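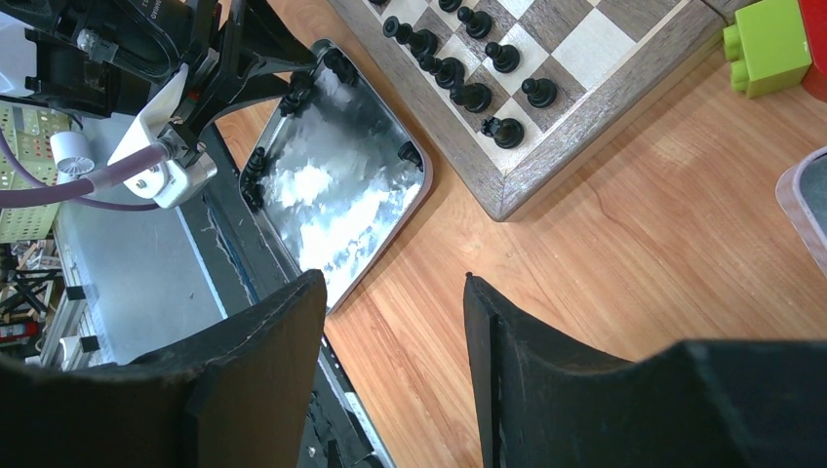 Wrist view with the gripper open, metal tray and chessboard on the table.

Ticket 1140
Project: Plornico (student robotics club, chess clearing task)
Opened by: Yến Châu
Status: Closed, one item carried over
Priority: Normal

Problem

The arm is meant to lift the black pieces off the board one at a time and put them in the metal tray. It picks pawns without trouble but closes short on the taller pieces and pushes them over. It also sometimes reports the tray as not found and stops before the first pick. Both faults began after we moved the tray closer to the corner of the board on Sunday.

Setup

Arm controller running Stiluvus, our own pick script on top. Wrist camera only. Tray pose is found at the start of each run and is not checked again. Board pose is taken from the four outer corners of the border, or from three if one is out of view.

Log

Entry 1 – Yến Châu
Ran the script from the saved start pose. Tray not found, stopped with error 11. Ran it again without touching anything and it found the tray. Saved both camera images to the team folder under Wunar.

Entry 2 – Lã
Looked at the two images. The inside of the tray is shiny and comes out as patches of white and grey, so the edge finder picks up shapes in the metal and takes them for the rim. The black clips round the rim show up far better. Suggest we find the clips first and fit the rectangle to them.

Entry 3 – Yến Châu
Tried it. With the clips the tray is found from the start pose every time, but the angle is wrong if the left finger covers part of the near edge. With the gripper open wide the finger hides the lower left side of the tray. Changed the start pose to sit 60 mm higher. The angle is now good enough to drop a piece inside.

Entry 4 – Lã
Please don't change the start pose in the main branch yet. The other group uses the same file for the block sorting task. Make a copy and call it from your script.

Entry 5 – Yến Châu
Done. The copy is in the chess folder and the original is back as it was.

Entry 6 – Yến Châu
Now the tall pieces. I thought the grasp height was wrong, but the value in the table is the same for every piece. We set it for pawns in the first week and never went back to it. On a taller piece the fingers meet it too low, the top is free to swing, and the bottom edges of the fingers touch the neighbouring piece on the way down. Pieces standing by themselves are fine. The ones bunched together are the problem.

Entry 7 – Lã
Two things to try. Add a height for each type of piece, and take the piece nearest the tray first so the group is opened up from the outside. At the moment the script goes by square name, which sends it straight into the middle of the cluster.

Entry 8 – Yến Châu
Added the heights. Measured each type with a ruler from the board up and set the grasp at two thirds. Order is now by distance from the tray. First full run: one piece knocked, none dropped. Second run: one piece gripped at a slant, but it still went into the tray.

Entry 9 – Lã
The slant is probably the approach angle. The board lies diagonally to the arm, so the fingers come down across the corners of the squares. Turn the wrist to match the board before going down. Watch the hose when you do – keep the turn under the limit in the settings file.

Entry 10 – Yến Châu
Wrist turn added and the limit left alone. Did 2 more full runs, no knocks and no slanted grips. Error 11 has not come back.

Fix

Tray found by its clips. Start pose raised in a separate file. Grasp height set by type of piece. Pick order by distance from the tray. Wrist turned to line up with the board.

Carried over

Tray pose is still read only once. If a piece nudges the tray during a run, the script will not know. Lã to open a new ticket for this and link it here.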